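Déchets : la collecte passe à un ramassage tous les quinze jours à Dorkberg

Ce site utilise des cookies pour mesurer l'audience et améliorer votre navigation. En poursuivant, vous acceptez leur utilisation. Accepter – Refuser – Personnaliser

Fini le passage hebdomadaire. Dès le mois d'août, les bacs d'ordures ménagères de Dorkberg ne seront plus vidés qu'une semaine sur deux. Le vote est tombé samedi en fin de matinée, après deux heures de discussion assez vive et une suspension de séance. Onze voix pour, sept contre.

Sont concernés d'abord les quartiers Batier et Takach, puis la rue Hamdan et les lotissements voisins à l'automne. Le centre ancien garde son rythme actuel, faute de place pour stocker les bacs dans les cours. Les emballages, eux, restent ramassés chaque semaine, même jour, même heure – sortie des bacs la veille au soir. 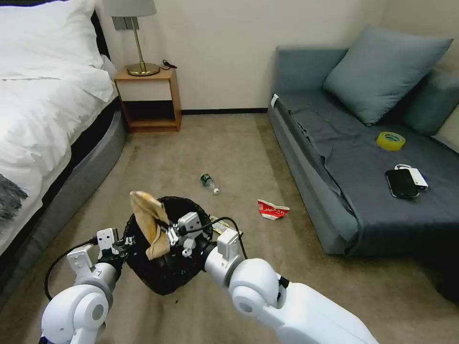

Côté mairie, on met en avant la baisse des tonnages depuis l'arrivée des composteurs. Les camions tournent à moitié vides, répète Walid Geagea, adjoint chargé de la propreté. « On paie des kilomètres pour ramasser de l'air », a-t-il lancé en séance. Rires dans le public, pas partout. L'opposition parle d'une économie faite sur le dos des familles avec enfants en bas âge, et demande un bac plus grand pour les foyers de cinq personnes et plus. Réponse de l'adjoint : accordé, sur simple demande au guichet, sans frais la première année. Après, on verra.

Reste la question des couches et des odeurs en plein été. Une dérogation est à l'étude pour les assistantes maternelles et les personnes sous traitement médical à domicile. Aucun calendrier donné. Plusieurs riverains de Batier ont quitté la salle avant la fin, l'un d'eux en promettant de déposer ses sacs devant la mairie.
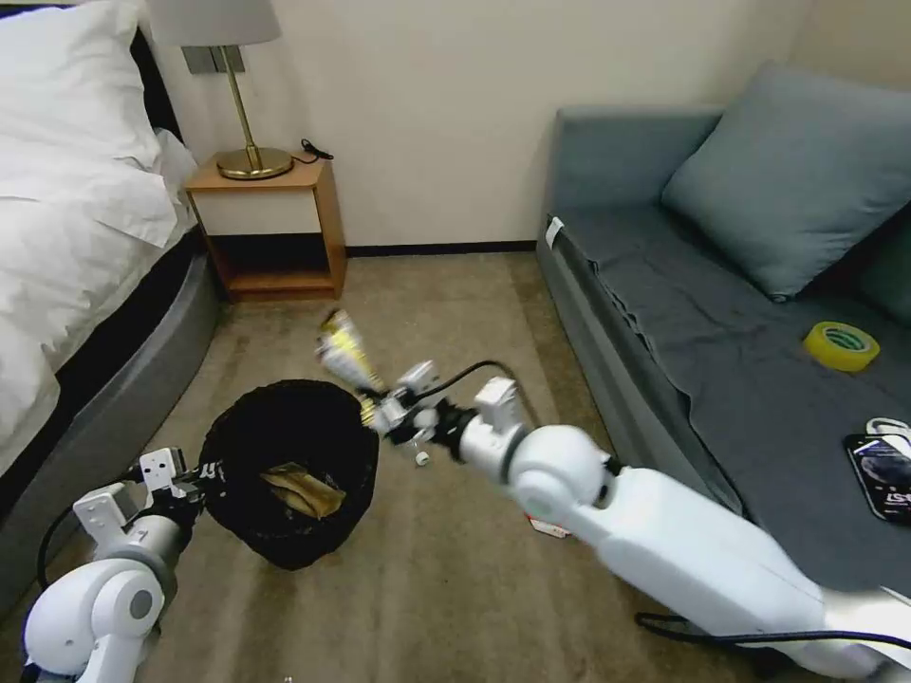
Le tri des emballages se joue aussi dans les chambres, près de la corbeille.

Autre point, moins commenté mais qui touchera tout le monde : les consignes changent un peu. Sachets de chips, papiers de bonbons, films plastiques, tout va désormais au bac jaune, sans être lavé. Les emballages ne doivent pas être imbriqués les uns dans les autres, sinon refus au centre de tri. Les mouchoirs et l'essuie-tout restent aux ordures ménagères, ou au compost s'ils ne sont pas souillés de produit. Le verre, toujours en colonne. Les bacs mal triés recevront un autocollant au premier contrôle et ne seront pas ramassés au deuxieme.

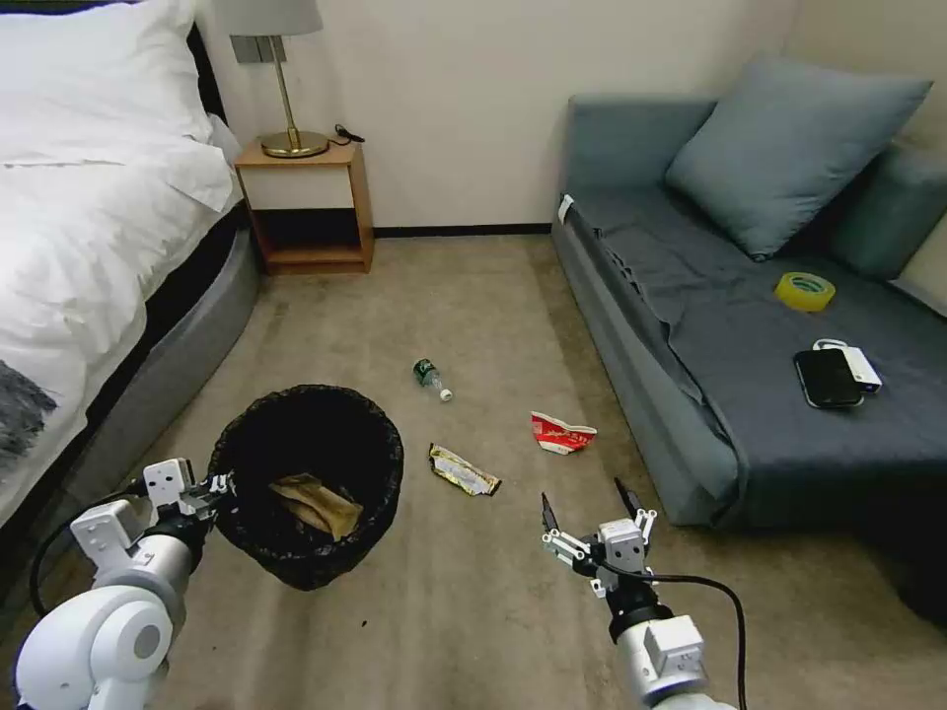 Les encombrants passent eux aussi à un nouveau régime, sur rendez-vous uniquement. Dix créneaux par semaine pour commencer, à réserver par téléphone ou au guichet. Trois objets maximum par foyer et par passage. Matelas et sommiers acceptés s'ils sont secs, tout comme les petits meubles – une table de nuit en bois du genre de celle de la photo, par exemple. La lampe posée dessus, non : appareils électriques à la déchetterie, avec leurs câbles. Tout dépôt sur le trottoir hors rendez-vous pourra être facturé, le tarif doit être fixé à la prochaine séance.

Un calendrier papier sera glissé dans les boîtes aux lettres fin juillet. Ceux qui ne l'auront pas reçu pouront le retirer à l'accueil, ouvert jusqu'à 17 h, fermé le midi. Une réunion publique est prévue à la salle Takach avant le premier passage, date à confirmer.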